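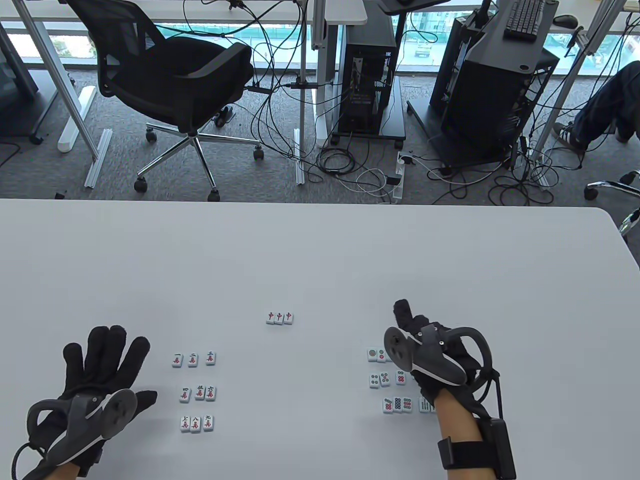
Mahjong tiles on a white table.

2024-04-03
Filed under: Newsletters, Small Business

I moved my mailing list from Titlow to Kement in January and said I would write up how it went.

The list had 1001 addresses on it. I had been adding to it for years without removing anyone, and I was proud of the number. Kement charges by the subscriber, so for the first time I had a reason to look at who was on there.

I sorted by last open. Some 400 people had not opened anything in over a year. I wrote them a short note with a plain subject line, "Do you still want this?", and one link to click if the answer was yes. No discount, no pictures. 84 people clicked. I took the rest off.

Čestmír Šindelář, who sells bike parts and has a bigger list than mine, told me I should have sent a second note before deleting anyone. He may be right. I got 2 emails later from people asking where the newsletter went, and I added them back by hand.

The open rate went up, as you would expect when you remove the people who don't open. I don't put much weight on it. Some mail programs load everything on their own and count as an open, so the number was never that good to begin with. What I watch now is replies. Before the move I might get one reply to a newsletter. The last issue got five, and one of them turned into an order.

The move itself took an afternoon. Titlow exports a plain spreadsheet, but it drops the signup date unless you check a box on the second screen. I missed the box and had to do it over. The old signup form on my contact page also kept sending people to Titlow for a week before I noticed.

Bořivoj Paulík asked in the comments last time if I had looked at Havell. I did. It was fine, but the editor kept changing my line spacing, and I gave up on it after the first draft.

Next I need to rewrite the welcome email. It still mentions a catalog I stopped printing.

3 comments | 6 shares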